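工单编号 143　共用洗衣房烘干机中途停转、报“排水”灯
提交位置：Clonton 公寓 3 号楼住户报修板
设备：Dilevard 冷凝式烘干机
状态：处理中，等配件
更新日期：1月29日

问题描述

大家好，先跟最近几天衣服没烘干的邻居们说声抱歉，我知道这种天气抱着一筐潮衣服上楼有多难受。情况是这样的：靠窗那台烘干机，启动以后一切正常，滚筒也转，热风也有，可是走到中段就停下来，面板上“排水”灯一直闪，按启动键没反应，要断电再开才能接着跑。有位邻居说毛巾必停，薄衬衫倒是能烘完，这条线索帮了大忙，谢谢你。

已经试过的办法

第一步，清绒毛滤网。滤网外层看着干净，里层其实糊了厚厚一层，用软刷加温水洗过，晾透了才装回去。重新开机，还是停，不过停的时间比之前晚了一点。

第二步，倒水箱。水箱没满，里面的水连一半都不到。我把浮子拿手拨了几下，上下很顺，没有卡住。装回去时听到“咔”的一声，说明到位了。灯照闪不误。

第三步，查排水管。机器后面的软管被墙角压出一个折，我把机器往前挪了一些，把管子捋直，又从接口处往里吹气，能吹通。当时心里挺高兴，觉得八成就是它了，结果放了一桶湿毛巾进去试，跑了将近 5 分钟又停了，白高兴一场。

第四步，拆底部冷凝器的盖板。冷凝器抽出来，翅片之间全是灰白色的毛絮，用花洒顺着翅片方向冲了两遍，水才变清。它后面那个集水槽里也有一团泥一样的东西，拿旧牙刷一点一点掏出来的。掏完以后薄衣服完全没问题了，厚衣服连着试了 4 次，有一次还是停在中段。

目前的判断

水能流到集水槽，也能从软管出去，中间只剩下一个小水泵。开机时把耳朵贴在右下角，能听见泵“嗡”一下，然后就没声了，过一会儿又“嗡”一下，感觉是叶轮被毛絮缠久了，转得吃力。给 Brirnden 维修站打过电话，对方听完也说先换泵，型号和机器铭牌拍照发过去了，他们回复 2 月上旬到货。泵的钱从洗衣房的公共账上出，大家不用另外凑。

等配件期间请大家帮个忙

1. 厚毛巾、牛仔裤、被套请先用里侧那台，靠窗这台只烘薄的。一次别塞太满，半桶最稳妥。

2. 每次用完请顺手把滤网上的绒毛揭下来，卷成一团，扔进套了袋子的垃圾桶里，千万不要冲进水池，水池的下水也不宽裕。自己屋里掸下来的毛絮和碎线头也一样，进桶就好。

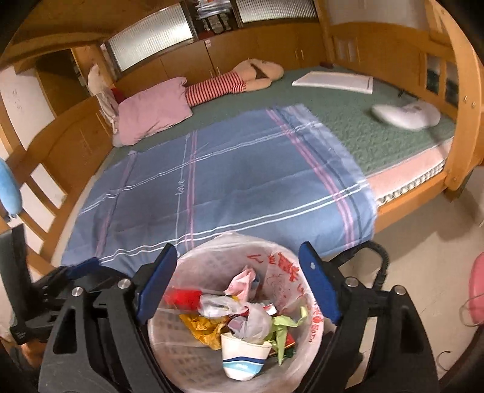

3. 要是灯又闪了，先拔插头，等一等再插回去，衣服拿出来抖一抖，换里侧那台继续。不要连着按启动键，我怕把泵彻底憋坏。

4. 停机的时候麻烦在下面跟一句，写上烘的是什么、选的哪个程序、大概跑了多久。哪怕只写“毛巾，标准，中间停”也非常有用。

后续回复

住户留言：昨晚烘了一桶床单，选的低温，一次跑完，没有停。就是拿出来边角有点潮，晾了一晚上也就干了。

回复：太好了，谢谢你记得来说一声！床单容易裹成一团，边角潮多半是裹住了，中途打开抖一次会好很多。低温跑得完，也跟泵排得慢这个猜测对得上，出水慢一些，它还跟得上。

住户留言：里侧那台的门要使劲推才关得上，是一起报还是另开一张？

回复：请另开一张，标题写清楚是里侧那台，免得维修师傅来了弄混。我先去看了一眼，门封条下沿翘起来一小段，按回去以后好关多了，但不敢保证能撑多久。

住户留言：Ignacio 超市卖的那种香氛烘干纸还能用吗？

回复：这几天先别放吧，滤网上那层滑滑的膜我怀疑就跟它有关，洗的时候温水冲不掉，得加一点洗洁精。换完泵、试过厚毛巾没事了，我会在这张工单里更新。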